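Stundeswood Workshop Forum > Motors and Small Machines > Hub motor teardown, where do you start?

17 Apr 2021

copperhead_pat wrote:
OK I need to gush for a minute. I finally opened up a flat pancake style motor and I can't stop looking at the windings. I've been fixing lamps and box fans for years and somehow never had one of these apart. It came out of a dead Clalska floor fan I found at a yard sale, and the thing is so FLAT. I thought there would be a mess of gears in there. Nope, a stator, a rotor, a cover and a bearing, and that's your lot.

Questions for people who've done more of these:
How do you lay the parts out so you remember what faced which way? And does anybody clean the copper, or do you leave it alone?

mudroom_mike wrote:
Welcome to the club! Leave the copper alone. There's a thin coat of enamel on those wires and once you scratch it you've got a short waiting for you. Dry soft brush, a little air from a hand bulb, done.

For layout I go in the order things came off, left to right, on a bare table. Everything with a top and a bottom goes down the way it sat in the motor. I also put a dab of paint marker on the edge of each piece before I pull them apart, all in one line, so I can turn them until the dabs meet again.

ferrite_fan wrote:
Agree on the brush, disagree on the bare table. Magnets and a hard tabletop are a bad mix. I chipped a rotor magnet that way in September and you could hear it across the garage. I use a rubber bench mat, the Botmont one with the grid on it, and I won't go back.

mudroom_mike wrote:
Mats hide screws. I've lost more than 40 of them in the texture of one of those things, I'd swear to it. A plain light-colored top shows you everything, down to the last shaving.

ferrite_fan wrote:
Then get a smoother mat! Or a bath towel folded once. I'm not fussy about what it is, I just don't want the magnets hitting anything hard.

tinlid wrote:
I'm with Mike on the pale surface. I like the round pieces near the middle with plenty of bare table around them, windings where I can get a good look at the color. Dark patches on copper jump right out when there's nothing else around to distract you. 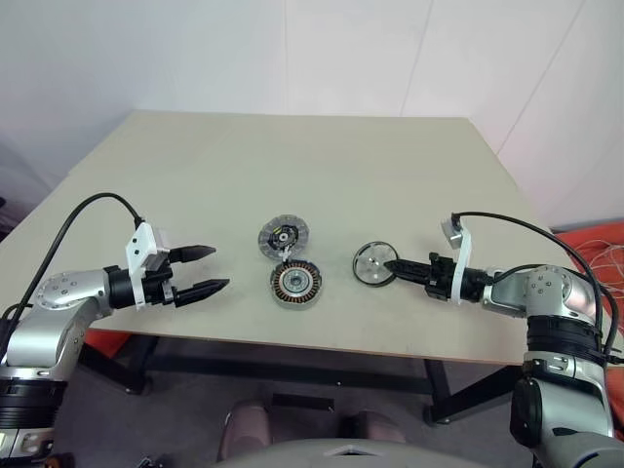

The other habit I'd push is picking up a cover or rotor plate and looking at it on edge before you do anything else. Stand it up, turn it slowly, watch the rim. If it wobbles you'll catch it right there and save yourself an evening of wondering why the motor hums. Shiny faces are great for this because a dent bends the reflection.

copperhead_pat wrote:
Oh that's a good one, I just went and tried it. No wobble on mine! There's a rub mark on the inside though, a thin gray line that goes maybe a third of the way around. Bearing?

tinlid wrote:
Bearing would be my first guess. Could also be a washer that went back in the wrong spot if somebody was in there before you. Any tool marks on the screws?

copperhead_pat wrote:
Two of them are chewed up, now that you mention it. Hmm.

khuong_shed wrote:
Check the washers first, they're cheap. We see this a lot at the Khương repair nights. Somebody opens a fan, a thin washer sticks to the grease on the cover, and it ends up on the wrong side. I'd measure the bearing too. The last one I had on the bench was 8 mm inside and 16 mm across, so calipers, please, don't guess by eye.

Also, one vote for the towel. Sorry Mike.

mudroom_mike wrote:
Betrayed. Pat, when you put it back together, keep your fingertips out from between the rotor and the stator. Those magnets grab the last little bit on their own and they do NOT wait for you. I lower mine with two wooden wedges and pull them out a bit at a time.

copperhead_pat wrote:
Wedges, got it. The washer was on the wrong side, by the way!! Stuck in the grease just like you said. Bearing feels a little gritty so I'm ordering a new one anyway - and then I'm going back to that yard sale guy, he had 6 more fans in the truck.

ferrite_fan wrote:
Buy a mat while you're at it.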